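Reading time: 3 min

Our class visited the Skolia open day in January. Azucena Galindo ran the demonstration in a furnished living room – the task was tidying up – and let six of us stand near the door. 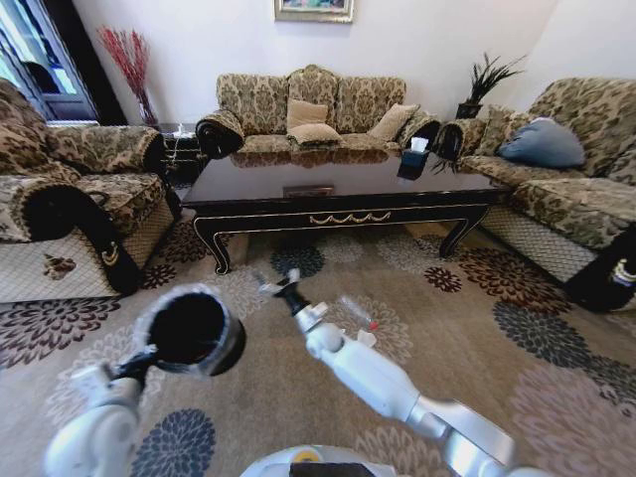 We wrote down what each arm did and how the operator set up the next try. I had expected a lab bench, so the patterned rug and sofas were a surprise. Galindo said busy floors are harder for the software than plain ones.
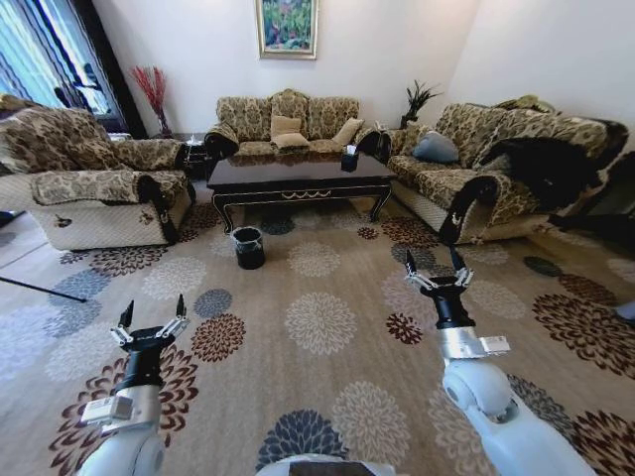
Both grippers open, with the wastebasket in front of the coffee table.

Our notes run to 3 pages.

51 shares | 2 comments

Trujillo: Good write-up. Which group went in first?

mika_r: that rug is just like my aunt's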